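Produce Box Subscriptions: Questions We Keep Getting
Last updated 31/03/2024

Are produce boxes cheaper than the supermarket?
Sometimes, and less often than the ads suggest. We priced the small Pranness box against the same items at a regular grocery store for 11 weeks. The box came out cheaper in 7 of them. Once we added the delivery fee, most of those wins were gone.

What does "farm direct" mean?
Ask the seller, and ask twice. As far as we can tell, it means whatever the company wants it to mean. Esinwood uses the phrase for fruit that spends time in a warehouse first. That may be perfectly good fruit, but I wouldn't pay extra for the wording.

Is fruit with the stem and leaves still on fresher?
Fresh-looking leaves can be a hint that citrus was picked recently. Leaves dry out faster than the peel does, so limp ones tell you something too. They tell you very little about taste. Some sellers charge more for the look, and you can't eat the look.

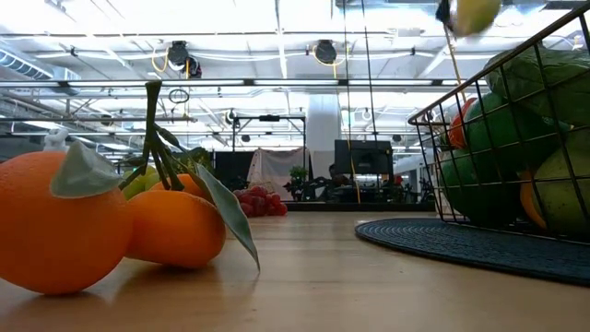
Weight is a better guide. Pick up two oranges of the same size and keep the heavier one – it usually has more juice in it. You can't do that with a box somebody else packed, and I count that as a real cost of subscribing.

Can I skip a week?
Batista lets you skip online up to the cutoff. Stolberg made us send an email, and in February we were charged $29 for a box we had asked to skip. The refund did come, eventually. Take a screenshot of your skip request.

Do the boxes cut food waste?
Maybe on the farm. In our kitchen they added to it, mostly kale. If you already throw out vegetables you picked yourself, a surprise bunch of turnips won't fix that.

What about the "43 varieties a year" claim?
Read the small print. One company got there by counting each kind of apple separately.

So should I sign up?
Try one box with no contract. Write down what you ate and what you threw away, then work out the price of what you ate. If a company won't sell you a single box, I'd leave it alone.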